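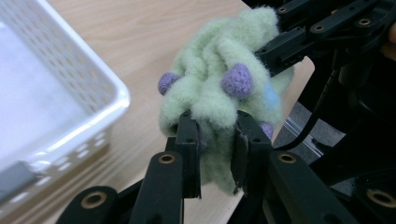
Plush object, mint green with purple knitted bobbles

Setgate Narrow Gauge Supply
Tarell T-90 Hand-Pumped Track Trolley

Product line: Light rail, inspection and maintenance
Last revised: 2/5/20

The Tarell T-90 is a four-wheel track trolley for preserved lines, forestry tramways and private narrow gauge railways. It carries two people and hand tools for track inspection, joint greasing and light repair work. The design dates from 1991 and was first built for the Turkwood forest line, where a short wheelbase was needed for the tight curves at the loading sidings. The current version keeps the original frame and drive, with new bearings and a revised brake.

Drive
A rocking lever turns a crank, which drives the rear axle through a single pair of spur gears. There is no clutch. The lever moves whenever the trolley moves, so it must be pinned and the drive gear slid out of mesh before towing. Gears are steel, supplied by Cheng, and run in an open tray that takes ordinary gear oil.

Brake
Foot pedal acting on wood blocks at both rear wheels. A screw-down parking brake is fitted on the left side. Blocks are replaced as a pair and need no machining.

Specifications
Wheel diameter: 300 mm
Maximum load, crew and tools: 300 kg
Weight, empty: 128 kg
Axle bearings: sealed ball, greased for life
Frame: welded steel channel, primed and painted
Deck: softwood boards, bolted, replaceable singly
Gauge: set at the factory – state gauge when ordering

Insulated wheels are available for lines with track circuits. Standard wheels are not insulated and will operate a track circuit only on clean rail, so the trolley should not be relied on to show as occupying a section.

Supplied with
Lever locking pin
Two lifting bars
Spare brake blocks, one pair
Parts list and lubrication chart

Ordering
Trolleys are built to order. Allow 90 days from receipt of deposit. Orders placed in December are scheduled after the winter shutdown. Spare gears for trolleys built before the brake revision are still stocked – quote the number stamped on the frame behind the front axle.

Delivery is by flatbed truck. Unloading is the customer's responsibility.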